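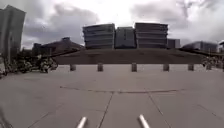

From: Liam Moynihan
To: Flutby list
Subject: Re: chores, are we there yet?

Evander Moffat wrote:
> My sister asked me if she can buy a machine that brings the shopping
> from the gate to the kitchen. I said no. Then I was ashamed, because in
> March I told all of you that carrying was the solved part and only
> folding and washing up were left. Which is it? Our Grisa cart at the
> shop carries boxes all day and it is only 9 kilos when empty.

Dear Evander, dear all,

I think you were right both times. The cart in your shop knows its floor. It has the same shelves every morning, and people who step aside for it. Between the gate and the kitchen there is none of this.

I would divide the carrying chore in two. The first half is to cross open ground. A wide plaza of concrete slabs, with only joints in the surface, is the kind part of the job, and I would trust a machine with it today if somebody walks behind.

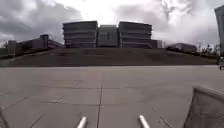
The second half is everything at the two ends: the gate, the step, the door which opens toward you, the bag which falls over. In our workshop we tried the Clendisum arm with shopping bags for 4 evenings. It lifted 125 bags and set down most of them, but two persons had to hold the handles open for it. My wife carries the same bags while she talks on the telephone.

So for your sister, my list of what I would ask a seller:

1. Does it go over the joints between slabs with a full load of eggs? Please ask to see it, not to hear it.

2. What does it do near the parked motorcycles and scooters, and when a person is standing beside one? To stop is a good answer. To stop and stay there until evening is less good. 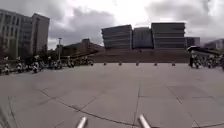 3. Who lifts the bag from the machine to the table? If it is your sister, then she is buying a trolley with a battery.

4. Price. I have seen 2000 asked for something that could not climb one step.

I would be glad to hear from anyone who has used one at home for longer than a week.

With kind regards,
Liam

Last updated: 7/18/21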